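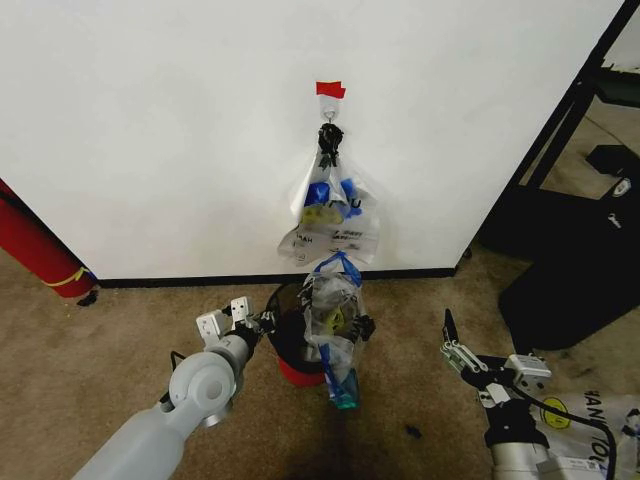 Went to the open day at Flernton last Wednesday with my two kids and a fairly high opinion of the future. The headline demonstration was two robot arms tidying up trash. I'd pictured something with lasers. What we got was plastic bags, one hanging off a hook held up with red tape, another draped over a small round bin, and a third on the carpet with a smiley face on it. We stood there a good while. My question for anyone who works with these things: why is this the demo? Is bagging garbage secretly hard, or were we shown the cheap seats? The flyer said "see automation at work" and I paid for parking.

Asked in: Robots and Automation
248 views, 3 answers

Answer 1 (accepted)

Bags are hard. I spent two years at a packaging outfit trying to get a Skuvo arm to pick up grocery sacks and I still don't like going to the supermarket.

A box has the same shape every time you look at it. A thin bag has a new shape every time you breathe on it, and see-through plastic is miserable for cameras because half of what they pick up is glare and the other half is whatever is behind the bag. Then you have two fingers and no fingertips to speak of. You and I rub the plastic to find out if we've got one layer or two. The arm mostly guesses.

Two arms help, one to hold and one to pull, but now they have to agree about it. Our best week was 45 clean pickups out of 80 tries, and we bought a cake.

So no, not the cheap seats. The welding robot that gets all the applause is doing the same move it did yesterday. If they have another open day, ask the staff what happens when the bag gets moved a foot to the left. You'll either get a very good conversation or a very short one.

Answer 2

they do it because everyone has trash. my brother in law went to the Cekia one and it was folding towels, same deal. parking is free behind the building after 4 btw

Answer 3

Not quite what you asked, but if the kids were bored try the Mughal plant tour instead. Over 520 steps on the walkway, bring real shoes. They let you push a button. I don't believe the button is connected to anything but my daughter talked about it until June.

Comment from the asker

Accepting the first one. I went home and tried to open a produce bag with two chopsticks and would like to withdraw my tone. Still annoyed about the parking.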